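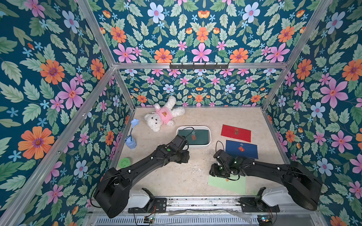
Kazlauskienė says the Saturday sort was the best thing they did all last winter and they'd sign up again tomorrow, bad coffee and all.

So -- sign up. Cedlow Toy Exchange needs people for the spring round in Tarnulham. Sorting, mending, pricing, a bit of lifting. Teddy bears, puzzles, board games with half the peices gone, you name it.

16 places, 10 still open as of 2021-02-09. Shifts are three hours, mornings or afternoons, pick one. No experience needed. If you can sew, say so!! We have about 109 soft toys waiting on seams and buttons and only two people who can thread the machine.

Must be 16 or over. Masks on indoors, bring your own. Unpaid, but bus fare to and from Lasness is covered -- keep your tickets. Parking is tight, use the lot behind the library.

Also looking for one person to run the front desk thru August. That one is paid, part time, evenings mostly. Send a few lines about yourself, no resume needed.

Drop a note in the box at 127 Mill Street or use the form on the Join page. Tell us which shift your after and if you have a car.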